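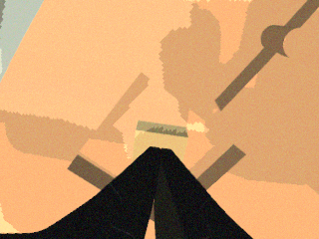 Clevex cell 4, gripper check after fault 401
Wednesday, before first shift

Emergency stop: OK
Fault log saved: OK
Finger closing, no load: OK
Finger closing on block: NOT OK. In the Gandatgate simulation the same fault came after 2000 cycles.
Finger screws: one was weak, tightened. Please check again in August.
Door switch: OK, but reacts slowly. Corneo is informed.

Cell stays locked until the grip test is passed 4 times.

Checked by: Kováčik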